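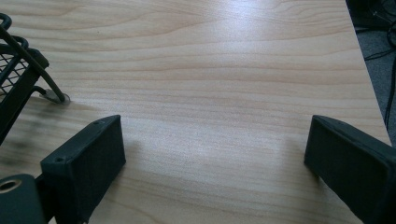 Ashby library tables to stay, says council, after a spring of argument

31 May 2021

The reading tables at Ashby library will not be replaced this year. The town council voted 5 to 4 to keep them, ending a dispute that has produced 29 letters to the clerk, two petitions and one resignation from the quilting circle, later withdrawn.

The trouble began when the council's furniture review recommended swapping all 13 tables for gray folding ones on wheels. Folding tables, the review said, would make the reading room "responsive." It did not say to what. The present tables respond to very little, and their defenders seem to like them for it.

A petition to save them gathered 2,112 signatures. That is more people than voted in the last council election, a comparison several speakers made at the meeting and one made twice. A rival petition, asking that the money be spent on the parking lot instead, closed early when its clipboard went missing at the post office.

Supporters of the new tables pointed to Listcombe, where the library went over to wheels two years ago and now hosts dance classes, a seed exchange and a monthly talk on drains. Opponents also pointed to Listcombe, where they say it has become hard to find anywhere to sit and read. Both sides had visited, apparently on different days.

The meeting ran well past its listed closing time. Most of the last hour went to the question of whether a table that has been repaired counts as a new table for insurance purposes. The council's lawyer thought not, but asked for time to look it up.

Under the plan as passed, the tables will be checked for wobble in June and the worst of them tightened or shimmed. Humix, the Paltatham firm that had bid to supply the folding models, will be invited to bid on the repair work as well. The company said it was "studying the opportunity" - it has until the end of the month to finish studying.

The reading room will close for two mornings while the work is done. Newspapers will be moved to the children's section, where the chairs are considerably lower, and regular readers are advised to plan how they will get up again.

The chairs were not part of the review. A separate review of the chairs is expected in the fall, and the clerk has already received a letter about it.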